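We use cookies to remember that you have been here before. Accept all | Manage choices

The Wall and the Table: A Small Gallery

I have been keeping up the gallery section of this site since September, which means I have now run through the handsome subjects. The window went first. Then the good chair, then the other good chair, then the shelf from its flattering side. What remains is a wall, a table and a bowl, and I have decided they deserve their turn.

The room is on the upper floor at Clanach, at the end of a corridor that was clearly designed by someone paid by the door. It was last painted in a color called Skurico Mist. The can described it as "a soft, welcoming neutral." I would describe it as gray. I spent an entire afternoon comparing it with another color on the card, Skurico Haze, and chose Mist on the grounds that Haze sounded like a diagnosis. If you put the two side by side today I could not tell you which one I have.

Walls keep records, and the pale ones keep the best records of all. Every chair back, box corner and careless elbow gets written down sooner or later. I used to go after these marks with a damp sponge. Then I read the back of the paint can, which advises against rubbing, and against solvents, and against what it calls "undue contact," and I put the sponge away with a clear conscience and a certain amount of relief.

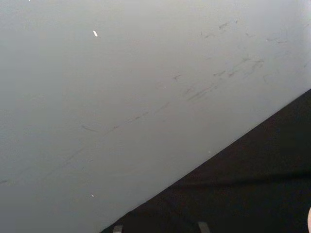
Scuffs, mostly traveling uphill to the right.

I have grown fond of the little curved one. The rest are dashes and smears, the sort of thing you would get if you asked a tired person to draw rain, but that one has some shape to it. A more ambitious site would give it a title. I did consider "Untitled," and then felt I was putting on airs.

There is a touch-up kit, naturally. It came from Braron, cost more than a lunch, and holds 18 milliliters of paint in a bottle with a brush built into the cap, like nail polish for buildings. I tried it once behind the door. The patch dried a shade brighter than everything around it, so that where I used to have a smudge I now have a small spotlight. The kit lives in a drawer. It has 3 companions in there, from earlier walls.

Then we come to the table. Anyone will tell you that black is practical because it hides things. Black hides coffee, ink and pen caps. It does not hide crumbs, lint, chalk, sugar, or a single white thread, all of which it displays like a jeweler. I own two lint rollers and consider myself under-equipped. The table has been with me longer than the paint has, and it has outlasted a number of plans to replace it, one of which got as far as my measuring the doorway.

The bowl is a Yurchenko, or so I was told when I bought it, from a box of kitchen odds and ends priced by the handful. I was after the ladle. The ladle has since gone missing and the bowl is still on duty, which I suppose is how most households end up with the things they have. It has held keys, screws, clementines and, through one long winter, a great deal of mail I was not ready to open.

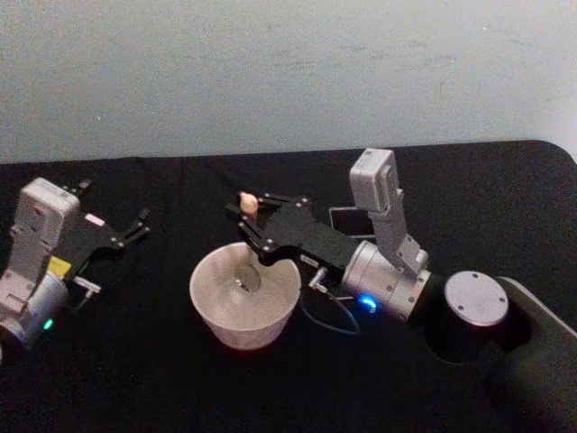
White bowl, black table, and the wall again at the back, smudges and all.

I like it near the middle. Off to one side it looks as though somebody meant to put it away and lost heart, and in the middle it looks like a decision.

The next page will be the drawer, touch-up kit included, provided I can get it open past the lint rollers. Prints of the window are still available on request. So far the requests have been manageable.

Get new gallery pages by email. Enter your address and press Sign up. Unsubscribe at any time.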